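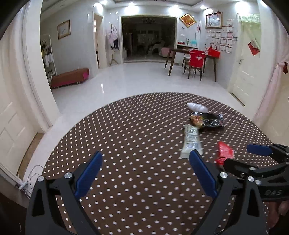

Collecting at home for Jinora: questions we keep getting

What am I signing up for?

You pick things up with a pair of hand-held grippers, in your own home, and the recordings go into the set that Jinora learns from. The people who built Jinora call this demonstration. Your family will call it something else.

What should I pick up?

Trash, mostly. Wrappers, snack bags, tissues, old packaging. Crumpled things are what the model is worst at, and a bag never crumples the same way twice. Please don't buy snacks specially. (You may eat them specially.)

Should I tidy the room first?

No. Clear enough space to work and leave the rest. Jinora has seen plenty of bare lab tables and has become quite snobbish about them. Shoes, coats and shopping are all welcome in the background.

Floor or table?

Both, please. A session is 70 takes, and we ask you to change the surface at least once. Your knees will suggest when.

Does newspaper count?

Yes, and we never get enough of it. Fold it, tear it, ball it up. Grab it by a corner on one take and across the middle on the next. 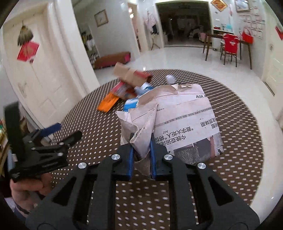
Folded newspaper, held by a crumpled corner, with more packaging waiting on the table.

I dropped it. Do I delete the take?

Keep it. Pick the thing up again and carry on. Hannelore Ortner, who reviews the recordings, would like a few more honest fumbles and a lot fewer victory laps.

Can I go faster?

You can, and Hannelore will send it back. Move at the speed of someone clearing up after a party they didn't enjoy.

Can someone help me?

Yes, one person per gripper is fine — just agree beforehand who goes for what. Two grippers pulling on one chip bag is a separate project.

When do I get paid?

After review, which takes 4 working days. In October it took longer, and we have heard about it.

Comments (3)

Cleiton Peixoto
Do tissues with lotion count as a different material? Mine stick to the pads.

Dalal Ghanem
Cleiton, I put mine down as tissue and they passed. Wipe the pads between takes.

Érica Cavalcanti
Did a full session on the floor. The part about knees should be higher up the page.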